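Okay, pouring thread! Been heads down on the Prurodar paper with Efthymia Stamatopoulos and I finally get to talk about it. The question: can a two-arm policy learn to pour from a narrow neck if we only label the tilt, and let it work out the rest?

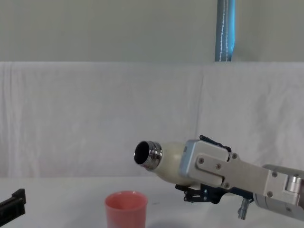
Last updated: December, 11:30 PM

2/ So the tilt label is one number per timestep, bottle angle relative to the cup rim. Cheap to get. Lambrakis (our old baseline) wanted full poses for both objects and labeling those ate my whole fall.

3/ We trained on 100 demos, then cut down to 30 to see where it falls apart. Wrist views matter way more than I expected, the chest view alone loses the mouth of the bottle all the time.

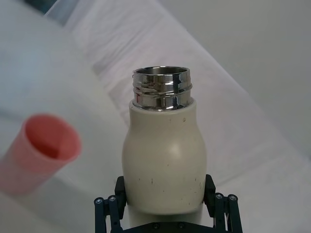 4/ With 30 demos it still reached the cup rim in 11 trials, and the baseline got up to 11 only with the full set. I reran that one because I didn't believe it!!
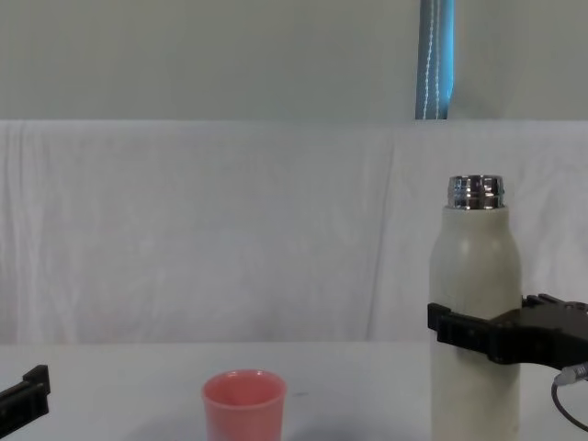 Bottle in the right gripper, pink cup on the table

5/ Stuff that's still bad: shiny necks. The reflections mess with the angle estimate, and Brokis (our filter) smooths it so hard the arm lags. 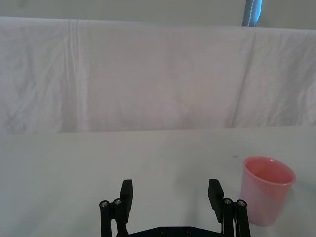

6/ Next up is letting the left arm steady the cup, which Efthymia has wanted since day one. Code goes in the Prikwood repo once I clean up my awful config files. Questions welcome, I'm around all evening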